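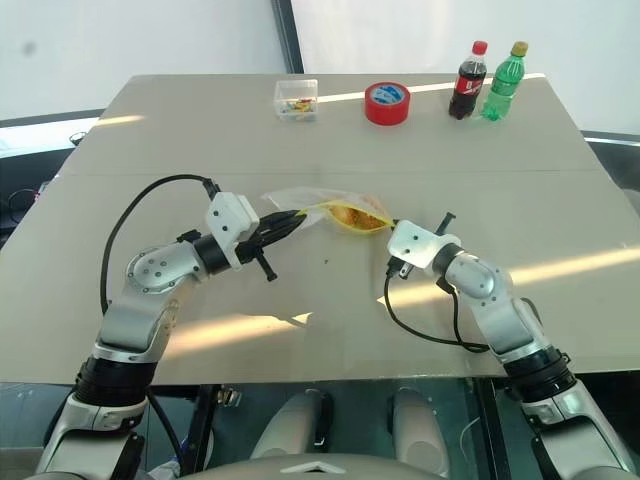
How many demonstrations should I record before the first training run? Start with 100 of one task, train on those, and look at the result before you record any more.

Gimura Guide > Recording > Your first task

We know it's tempting to go straight for the full 1000 - we were just as eager - but a small first set will teach you a great deal about your own habits as an operator.

1. Open Follalus and choose New Task. Give it a short, plain name you'll still recognize in November.
2. Bring both arms to the rest pose and wait for the tone.
3. Record one episode, nice and easy, then play it back before going on.
4. Mark any episode with a long pause as Skip.

Note: Skipped episodes stay on the disk until you clear them yourself.

CAUTION: Keep your hands off the table while the arms are live.

Related
Moving episodes to Lill
Zaseck wrist calibration
Choosing a policy checkpoint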